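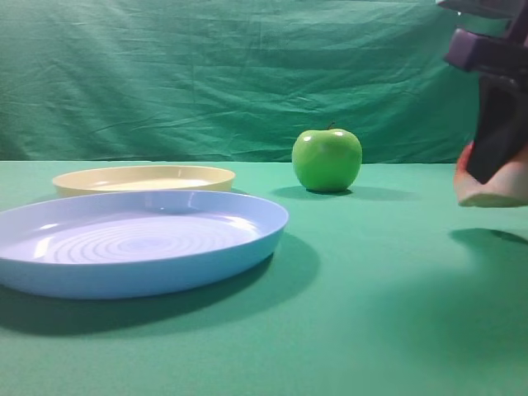
**Plastic plates for everyday: keep or donate?**

**jummai_usman** · Sun 2 April

Hi all! I'm working through my kitchen shelf by shelf (slowly, with a lot of tea) and I've reached the plates. The big light blue plastic one with the rings in the bottom has been with me since my first apartment, and the smaller cream one came along later from my aunt. They aren't a set and never were, but I've always used them as a pair, blue for the main thing and cream for bread or fruit.

My sister gave me a stoneware set in December, a lovely one from Femano, and now I have more than 30 plates for a household of 3, so something has to go. Do I keep the plastic for everyday, or pass it on and be a grown-up about it?

**TiagoRocha**

Pass them on! I say it kindly, I was attached to mine too. Plastic gets scratched up by knives after enough years, and then I never feel it's clean however long I stand there scrubbing. You've got nice stoneware now, so eat off it. My mother kept hers for "good" and we used it maybe twice before she moved.

**osaze_o**

Oh, I have to disagree with Tiago, and I say that as somebody who has dropped a lot of stoneware on a tile floor. Plastic plates are wonderful to have. We use ours for lunch on the porch, for carrying chopped onions over to the stove, under a drippy flowerpot once (my wife was not pleased), and the grandkids can set the table with them while I sit down for five minutes. Two plates take up no room at all. Keep them!

**TiagoRocha**

Two plates is how it starts, Osaze. Then it's two plates and the cups that go with them.

**Rogelio Yap**

Do those rings in the bottom of the blue one hold on to food? I had one a lot like it and dried oatmeal got down in the grooves every single morning. I ended up keeping an old soft toothbrush by the sink just for that. If yours is the same I'd use it for dry things, toast and cookies and so on, and let the stoneware handle anything saucy.

**jummai_usman**

Rogelio, yes, rice is the worst! A soak in warm soapy water usually does it, but I've been known to lose patience and go at it with a fork, so Tiago may have a point about the scratches.

**Ifeanyi A.**

Please not the fork, Jummai! Try a paste of baking soda and a little water, leave it on while you do the rest of the dishes, then rub with a cloth. It's helped with the yellow my curries leave behind, though it won't do a thing for cuts. And if there's no stamp on the back saying they're OK for the microwave, I'd keep them out of it.

On stacking, put the cream one inside the blue one, on top of the stoneware. I had plastic at the bottom of a heavy pile for a whole winter and it came out rocking like a boat.

**jummai_usman**

Okay, I've flipped them both over and there's no stamp that I can read, so no microwave. I think they're staying, but on the low shelf with the picnic things. Tiago, I'll give up the mismatched cups instead, would that make you happy?

**TiagoRocha**

It would, a little. How many cups are we talking about?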